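Brelon Opens Winter Comfort Advice Line for Renters and Owners of Older Homes

Kurkholm, 1/1/23 – Brelon, the home advice service based in Kurkholm, today opened a free winter advice line for people living in older houses and apartments. The line will help callers deal with dry air, drafts, window condensation and cold rooms without major building work. It will run through the end of the heating season.

The service is open to renters and owners alike. Callers do not need to be existing Brelon customers, and they will not be asked to buy anything. Each call is handled by an adviser who has worked in home maintenance or building inspection. Advisers will send written notes after the call on request, so that renters can pass them on to a landlord or building manager.

Brelon decided to set up the line after a trial in the Galindo neighborhood in December. During the trial, advisers took 681 calls. The largest group came from people in thick-walled buildings who had turned up the heat and found that their rooms still felt uncomfortable. Many of them had already bought a humidifier, a dehumidifier or both, and were not sure which one to run.

"People hear that winter air is too dry, and then they hear that moisture is bad for windows," said Kilian Haslinger, head of advice at Brelon. "Both things can be true in the same apartment. We ask callers to start by measuring, because it is hard to give good advice without a reading." 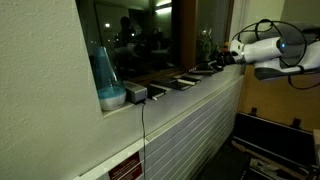 A conical humidifier on a windowsill ledge.

Advisers will ask callers to place a simple humidity gauge in the middle of the room, away from radiators and outside walls, and to note the reading in the morning and in the evening. For most homes in cold weather, Brelon suggests keeping relative humidity below 50 percent. If water collects on the inside of the glass, the setting should come down further until it stops.

Callers who do not own a gauge can borrow one from the Brelon office on Sorell Street. Gauges are lent for eight days at no charge. A limited number can also be mailed to residents who have trouble getting to the office.

Windows are expected to be the main subject of calls in the coming weeks. Older wooden frames can perform well if the seals are sound and the paint or varnish is kept up, but they need more attention than newer units. Advisers can talk callers through a basic check of the seals, hinges and latches. They can also explain how to apply removable weatherstripping, which most leases allow.

The advice line will not recommend particular brands of windows, heaters or humidifiers. Brelon does not sell equipment and takes no fee from manufacturers or installers.

Along with the line, Brelon is publishing a short guide for residents. The opening section of the guide appears in full here and may be reprinted free of charge.

Living With an Old Window in Winter
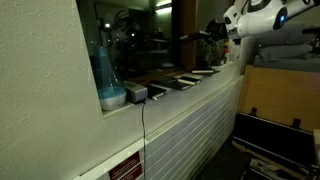 5 min read

Start with the sill. A deep windowsill is a handy place to keep things, and in a small apartment it may be the only spare shelf in the room. It is also one of the coldest surfaces in the home. Leave a gap between your belongings and the glass so that air can move. Books, paper and fabric should be kept elsewhere during cold spells.

Wipe up any water you find in the morning. A dry cotton cloth is enough. Pay attention to the lower corners of the frame, where water tends to sit and where wood is most likely to soften. If the finish has worn away there, make a note of it and plan to sand and reseal the spot in warmer weather.

Keep curtains clear of the radiator. Long curtains that hang over a radiator send the warm air up against the glass and away from the room. Shorten them, or tuck them behind the radiator in the evening.

Air the room briefly. Open the window wide for five minutes, once in the morning and once before bed, with the radiator turned down. A window left tilted all day cools the wall next to it and uses more heat. Do the same after a shower or after cooking.

If you use a humidifier, empty it every day and clean it as the manual directs. Use fresh water each time. Point the mist into the room and keep the machine off surfaces that can be damaged by water.

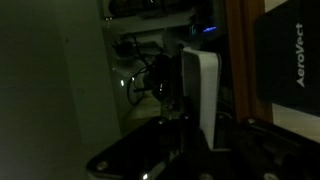

Check the wall around the window as well. Plaster on an outside wall can feel cold even when the room is warm, and furniture pushed up against it will trap damp air. Pull large pieces a few inches away. If you find a stain that grows after rain, the water is probably coming from outside, and the building owner should be told in writing.

The remaining sections of the guide cover radiators, front doors and shared stairwells. Printed copies are available at the Sorell Street office, and larger quantities can be ordered by tenant groups and building managers.

Brelon will also hold evening workshops for residents who prefer to learn in person. These will be led by Ginette Gautier, who ran the Galindo trial and trained the advisers now working on the line.

"Most of what we teach takes a cloth, a screwdriver and some patience," Gautier said. "We would like people to leave knowing which jobs they can do themselves – and which ones belong to the landlord."

Workshop places are free but must be reserved by phone. Landlords and building managers are welcome to attend.

About Brelon

Brelon gives independent advice on the care and upkeep of homes in Kurkholm and nearby towns. Its services include phone advice, home visits, printed guides and tool lending.

Media contact: Kilian Haslinger, Brelon, Sorell Street, Kurkholm. Interviews with advisers can be arranged on request.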